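Logging a rainwater tank over LoRa, part two

The first version of the tank logger used an ultrasonic sensor mounted under the inspection lid. It worked until October, when condensation formed on the transducer face overnight and every reading before 9 am came back as either zero or full scale. I have replaced it with a submersible pressure transducer, 4-20 mA output, hung from the lid on its own vented cable.

The vented cable matters. A sealed gauge reads water plus atmosphere, and the barometric swing at Tedilthorpe is enough to look like several centimetres of rain. The vent tube has to terminate somewhere dry, so it now ends inside the electronics enclosure behind a small desiccant plug.

Supply

The loop needs more voltage than the battery provides. I used a Doležal boost board, enabled by a GPIO through a P-channel MOSFET. The sequence is:

- wake, enable boost
- wait for the transducer to settle
- take 32 ADC samples, discard the highest and lowest, average the remaining 30
- disable boost, transmit, sleep for 10 minutes

Settling time was the main problem. The data sheet gives a figure for the transducer alone, and I had ignored the filter capacitor I put across the sense resistor. Readings taken too early were low by a constant amount, which I spent an evening trying to calibrate out in software before putting the scope on it.

Calibration

The ADC is not linear near the bottom of its range, so I sized the sense resistor to keep 4 mA well clear of it. With the tank at the overflow the raw value is 1620. The lower point was taken with the transducer lifted out of the water and held in air. Two points are sufficient for a cylindrical tank with straight walls. Corrugated tanks are close enough.

Anything under the 4 mA count is reported as a fault code - a broken cable should not look like an empty tank.
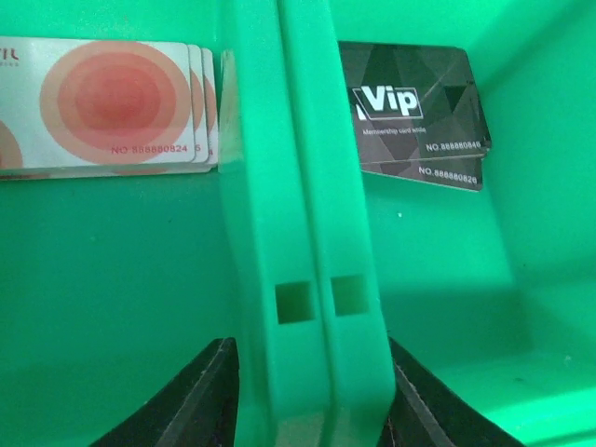 Radio

The gateway is unchanged. Payload is five bytes: level as a 16-bit integer, battery voltage as a 16-bit integer, and one status byte. Zorica Yordanov emailed after part one to point out that I was sending the level as ASCII, and she was right that this was wasteful. Airtime is shorter and the battery graph has flattened accordingly.

The firmware still has no downlink handling. Changing the sleep interval means walking to the tank with a laptop. I'll look at that once the enclosure gland has been replaced with one that fits the new cable.

Recent posts
Reflowing the Mustbridge relay board
Drultutby gateway: antenna height tests
Logging a rainwater tank over LoRa, part one
Sleep current on cheap regulators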